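Bosano Bench Scale Readings, data card

Version 2, updated Aug 5, 2024
Maintainer: Declan Bellamy

This set contains 1,578 weight readings taken with the Bosano platform scale and the Zovura indicator. It was prepared for people who want to test filtering and zero tracking in their own software. The readings are given in grams, one row for each reading.

Each row has the time, the raw signal in mV/V, the converted weight, and a stable flag. The flag comes from the indicator and we did not change it. If the flag is missing, please treat the reading as not stable. 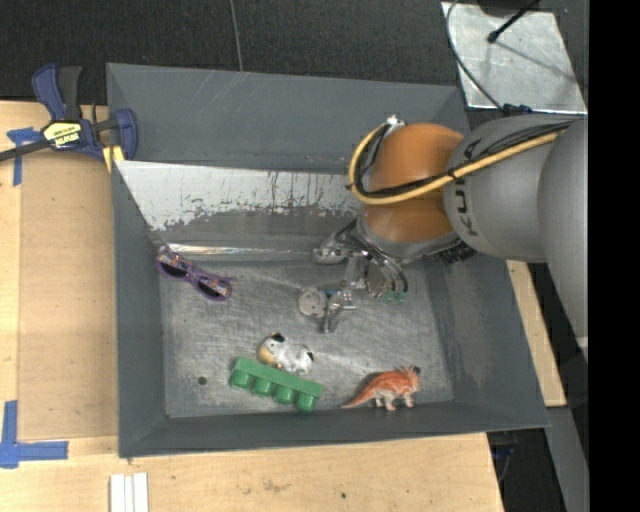 The scale was calibrated in May with the Derkus weight set, at 9 points from zero to full capacity. After the calibration we did not move the platform. Corner load error was checked separately and the results are in the file corners.csv.

Known problems: three rows have a repeated time stamp. The Xu converter sometimes sends the same value two times when the cable is long. We left these rows in the file, so please remove them if your program needs unique times.

For corrections, write to the maintainer and include the row number.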